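Desk Habits and Study Time in First-Year Housing
Project report, Applied Statistics II
Vichien Phuthong

Our group wanted to know whether the things students keep on a desk have anything to do with how long they sit at it. Pens, drinks and baskets came up in almost every answer we got.
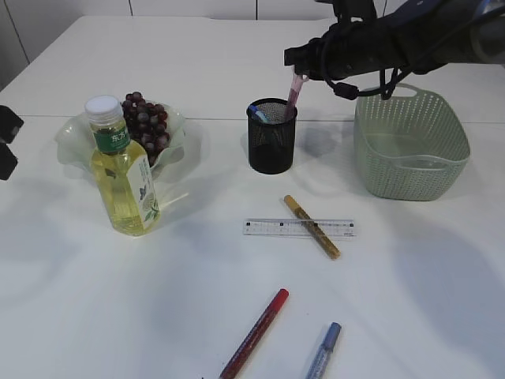
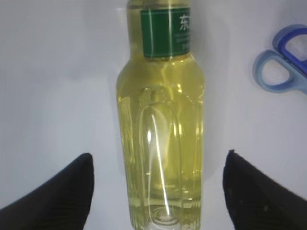
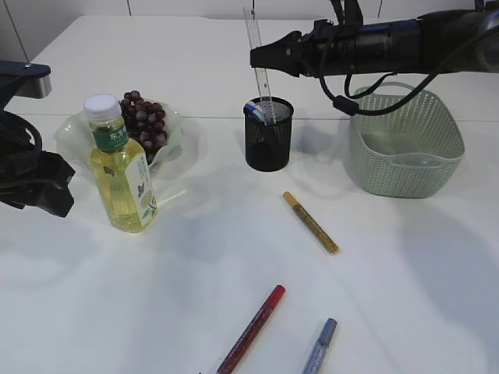
Banness, 17th December

1. Background

The project started in a seminar on survey design. We were asked to choose a question small enough to finish in one term, and most groups picked sleep or phone use. We picked desks. There is plenty of advice on how to set up a study space, but most of what we read was opinion, and very little of it was about shared rooms.

2. Method

We wrote a questionnaire with 16 items and put paper copies in the mailrooms of the two first-year halls, Stovden and Cloron. Stovden has mostly double rooms with built-in desks. Cloron is older and the desks there are loose, so students can move them to the window or against the bed. We got back 198 usable forms. Forms with no study hours filled in were left out.

Students gave their study time at the desk for one ordinary week, then checked off what was on the desk at that moment. We also asked where they studied when they were not in their room. Yuan entered the data and I checked a sample of the entries against the paper forms. The mistakes we found were nearly all in the hours column, where people had written things like "2 to 3." We used the middle value for these.

3. Results

The number of items on the desk had no clear link to study time. Students with crowded desks worked about as long as students with bare ones. This was true in both halls.

Drinks were different. Students who kept a drink within reach reported longer sittings, but the same number of hours over the week. They got up less often and also sat down less often. Bottled tea and water were the most common answers, with coffee behind them.

Pen holders were more common in Stovden. We think this is because the built-in desks there have no drawer — several people wrote as much in the margin. Baskets and trays were used for chargers, snacks and mail, and hardly ever for school supplies.

The strongest result had little to do with objects. In Cloron, 70 students had moved their desk since the start of term, and they reported more hours in the room than those who had left it where it was. We can't say which came first. A student who plans to study in the room may be more likely to move the desk.

4. Problems

Everything was self-reported. We had first planned to reach all 2,000 students in university housing, but printing costs and the time needed for data entry ruled that out. Item 9 was badly worded and was read in two ways, so we dropped it.

5. Next steps

We would like to repeat the survey in March, after the room changes, with a short diary in place of the weekly estimate. The revised item 9 is in the appendix, along with the blank form and the coding sheet.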